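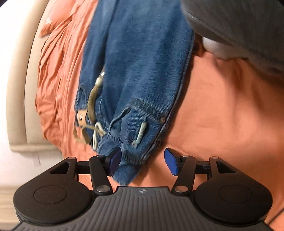 When Sterner opened its new car showroom in Lill in December, the person put in charge was the woman who had run the service desk at the Distow branch for years, and she will happily tell you she still thinks like a service person. Ask her about sales and within a minute or two she is back on suspension parts. "People look at the paint and the seats, and of course they do, I do too," she told me over coffee, "but I always want to know about the joints." She likes anything with a pivot in it. Take the two black linkages in the photo, with the triangles cut out of their arms and the round silver pins joining them up: those pins are exactly where her eye goes first, and she says a car is no different once you get it up on the lift.

Lill is a small town, and until the showroom opened, buyers there had to drive to Distow to see a new car at all. "We had customers who'd been with us forever and had never once sat in the model they wanted before they ordered it," she said. "They bought off the brochure! I used to feel terrible about that."

So before the doors opened, Sterner took 3 cars on the road for a few weeks, parking outside the feed store and the high school and letting people drive them. By the end, 1,310 people had signed up for a test drive, and she still has the paper sheets in a drawer because she can't bring herself to throw them out.
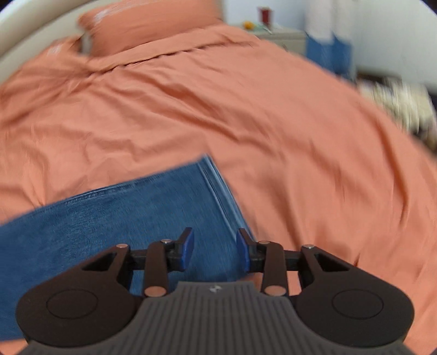
The car everyone asked for was the Tevum, the little wagon, which surprised the head office quite a bit more than it surprised her. "It's got a low back end and you can get a dog in it," she said, laughing. "I told them that in the first meeting, and I told them again in the second."

The showroom itself holds 6 cars, with the service bays right behind a glass wall, and that wall was her one big demand. She wanted people waiting for an oil change to see who was doing it, and the mechanics, after some grumbling, have gotten used to being waved at by toddlers.

I asked whether she misses the old desk in Distow. She took a while over that one, and topped up my cup while she was thinking. "I miss the mornings," she said. "Seven o'clock, everybody dropping off keys and telling you about the funny noise. I still come out front for that here, if I can get away."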